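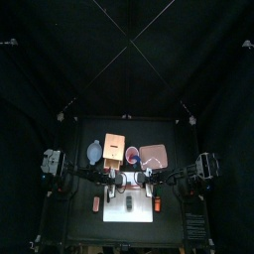

What does a company gain by hedging its currency exposure with forward contracts?

It gains a known exchange rate for a payment that falls due later, and with it a budget that can be approved without a view on where the market will go.

Speaker notes, Plandmont Treasury Briefing
27 February 2026

Slide 1. Opening
Welcome the audience on behalf of Plandmont. State that the session covers policy for importers and exporters of moderate size. It does not offer a forecast for any currency pair, and questions of that kind should be referred to the dealing desk after the session.

Slide 2. Where exposure begins
Exposure begins when a price is agreed, which may be months before the invoice is issued. Many finance departments record it only at the invoice date. Ask the audience to consider which date their own systems use. Pause here.

Slide 3. The Kusura case
Kusura buys parts abroad and sells at home. It placed an order in July with payment due at the end of the season. The order was worth 900 thousand in the supplier's currency. At the rate used in the budget, the cost was 1,021 thousand in home currency. At the rate on the payment date, it was 1,042 thousand. The order carried no hedge. The difference of 21 thousand was charged against the margin on that product line.
Do not present this as a failure by the buyer. The company had no written policy at the time.

Slide 4. How a forward works
The company and its bank agree today on a rate for a set amount on a set date. Both sides are bound. If the market later moves in the company's favor, the company still pays the agreed rate. This point should be stated twice, as it is the source of most complaints.

Slide 5. Layering
Ututcombe covers its expected purchases in stages. A share is covered when the budget is approved, and further shares are added each quarter. The average rate moves slowly as a result. Refer to the chart and allow time for it to be read.

Slide 6. Approval limits
Under the policy adopted at Lu, any uncovered position above the limit must be reported to the finance director within 48 hours. The report states the amount, the due date and the action proposed. Staff may not close a hedge early without written approval.

Slide 7. Accounting
Keep this brief. Refer detailed questions to the handout, section two. Remind the audience that hedge records must be prepared at the start of the contract and cannot be backdated.

Slide 8. Questions
If time is short, omit slide 7 and proceed directly to questions. Copies of the model policy are available at the registration desk.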